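Last updated October 25, 2019

# Bracelets and small jewelry: questions we get about sorting and storing

These answers cover the everyday care of beaded, braided and corded bracelets. They apply to pieces bought from the Bremine shop and to most others of the same type. Questions about gemstone rings and watches are on a separate page.

**Where is a good place to sort a pile of bracelets?**

Any flat, soft surface with good light. A bed works well, and so does a towel spread over a table. Beads that drop on a hard floor roll under furniture and can chip. Put a shallow box or lid on the surface and move pieces into it one at a time.

**Does it have to be a jewelry tray?**

No. The lid of a gift box or shoe box is fine for sorting. It should be low enough that you can reach in from the side. For long-term storage we recommend something that closes.

**How do I separate bracelets that are tangled together?**

Lay the whole tangle down flat and find the stiffest piece first, normally a bangle. Slide that one out. Next take the bead bracelets, which slip free more easily than string. Leave braided cords and anything with a tassel until the end. Do not pull on a tassel. If a thread has caught on a clasp, open the clasp.

**Can hairpins go in with the bracelets?**

Keep them apart. Thin pins work their way into braided string and pull the fibers up. A small envelope or an old mint tin is enough for them.

**What size should I order?**

Measure your wrist with a strip of paper and add a little for comfort. Our bead bracelets come in two lengths, item 474 (regular) and item 561 (long). The regular length fits most adult wrists up to 19 cm. Cord bracelets with a clasp are sold in one length only.

**My elastic bead bracelet has become loose. Can it be restrung?**

Yes. Bring it in or mail it to the workshop in Wasen. Silvan Camenzind does the restringing and needs 6 working days once a piece arrives. Please send all the beads you have, including any that came off. We can't always match a missing one, particularly in dark blue and purple, where the shade changes from batch to batch.

**How should I pick up a bead bracelet?**

Lift it by several beads together, or with the whole loop over your fingers. Holding it by one bead puts the weight on a short piece of elastic. Put it on by rolling it over the hand – don't stretch it wide open.

**Should dark and light pieces be kept apart?**

It helps with string. Dyed cord can leave color on a pale braid if either one is damp. Glass and metal are not affected.

**What should I line the box with?**

Plain paper or a piece of cotton. Printed sheets are fine for an afternoon of sorting, but for storage use something unprinted, as some inks rub off on light thread. Change the paper when it gets dusty.

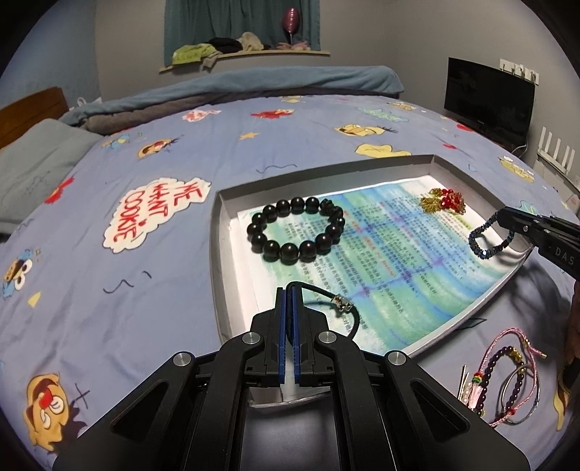 Lay closed bracelets in loops and leave cords in a loose curve. A cord that has been folded tightly for months keeps the crease. If you have beaded ornaments with chain strands, give them a corner to themselves so the strands don't hook onto anything else.

**How do I clean the beads?**

Wipe them with a soft cloth that is barely damp, then dry them with a second cloth. Don't soak a strung bracelet. Braided string can be washed by hand in cool water with a drop of mild soap, but remove the charm first if it comes off. Lay it flat to dry.

**The metal clasp on my cord bracelet is stiff. What can I do?**

Work it open and shut a few times and brush out any dust with a dry toothbrush. Don't use oil, as it stains the cord. Clasps on the Paul series can be replaced; those on the older Zorport cords are glued in and can't be.

**Do you buy back pieces I no longer wear?**

We did until September, and the buy-back has now ended. We still accept loose beads and broken strands at the counter for use in repairs.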